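4. Montaje de la mesa de demostración para jornadas de puertas abiertas

Esta sección es para quien recibe al público con la mesa de dos brazos de Vevent. Da por hecho que los brazos están ya calibrados (sección 3) y que alguien ha dicho que sí a la visita sin consultarle a usted. Revisada el 15 de agosto de 2025 por Gunnlaugur Arnardóttir, tras las visitas de julio.

4.1 Antes de abrir la puerta

1. Despeje el tablero. Tazas, móviles y folletos de Grudby van a la repisa del pasillo.

2. Coloque la caja con la tapa abierta hacia el fondo, al alcance de las dos pinzas. Si queda pegada a uno de los brazos, el otro se pasará la mañana saludando.

3. Encienda la regleta y espere a que la consola muestre «Listo». No se deje convencer por «Casi listo», que es un mensaje de la versión anterior y no significa nada.

4. Cargue la rutina «Herramientas» y baje la velocidad al nivel 3. El nivel 200 existe en el menú por un error de traducción - no lo pruebe con gente delante, ni sin ella.
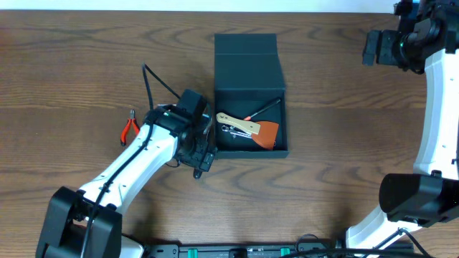 Fig. 4-1. Rutina «Herramientas»: espátula y destornillador dentro de la caja, alicates sobre la mesa.

Nota: el visitante siempre pregunta si el robot sabe para qué sirve una espátula. La respuesta corta es no. La larga ocupa tres cuartos de hora y vacía la sala.

4.2 Durante la demostración

5. Sitúe al público detrás de la cinta del suelo. Los niños se colocan delante, los ingenieros jubilados también, y con estos últimos hay que ser más firme.

6. Pulse «Iniciar» y retire las manos del tablero.

PRECAUCIÓN: No entregue objetos a la pinza con la mano, por mucho que se lo pidan para la foto. La parada de emergencia debe quedar al alcance del operador en todo momento. Colgar de ella la chaqueta no cuenta como tenerla al alcance.

7. Entre una pasada y otra puede cambiar las piezas. El martillo cabe en diagonal. Para hacerlo, ponga la rutina en pausa y espere a que ambos brazos se detengan del todo.
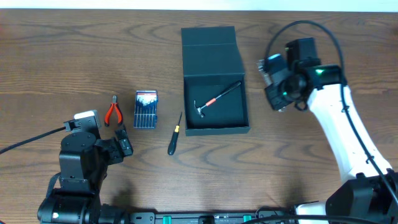
Fig. 4-2. Martillo en la caja; fuera de ella, destornillador, estuche de puntas y alicates.

Nota: si un agarre falla, deje que el sistema lo intente hasta 3 veces. El público aplaude más el tercer intento que un acierto a la primera, cosa que el departamento comercial de Kramer todavía no ha sabido explicar.

8. Si se produce el error 1.694 («Objeto no esperado»), busque en el tablero lo que haya dejado usted. Suele ser el bolígrafo. Retírelo con la rutina en pausa y pulse «Reanudar».

4.3 Cambio a la rutina «Objetos pequeños»

Conviene reservarla para el segundo grupo, que llega ya aburrido de oír el ruido desde el pasillo.

9. Vacíe la caja y guarde las herramientas en el cajón Utico. Cuente hasta que coincidan con la hoja de inventario. Los alicates ejercen una atracción notable sobre los visitantes.

10. Seleccione «Objetos pequeños» y confirme dos veces. La segunda confirmación no comprueba nada, pero la rutina no arranca sin ella.

11. Reparta las piezas del juego nuevo en el compartimento, sin ordenarlas demasiado. La tarjeta blanca puede quedar inclinada y el blíster metido en parte debajo; una caja impecable no le pone dificultades a nadie y el público lo nota.

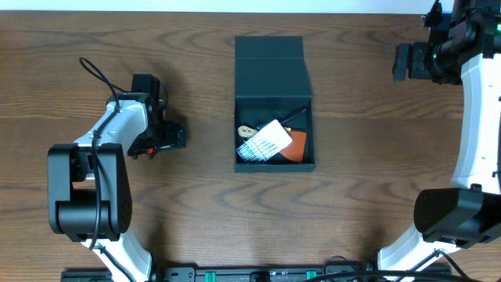
4.4 Cierre

12. Lleve los dos brazos a la posición de reposo desde la consola, nunca empujándolos.

13. Apague la regleta cuando la consola lo indique, y no cuando el último visitante mire el reloj.

14. Anote en el cuaderno los fallos de agarre, los errores de la consola y cualquier pregunta que no haya sabido contestar. «¿Y esto friega los platos?» ya consta y no hace falta volver a apuntarla.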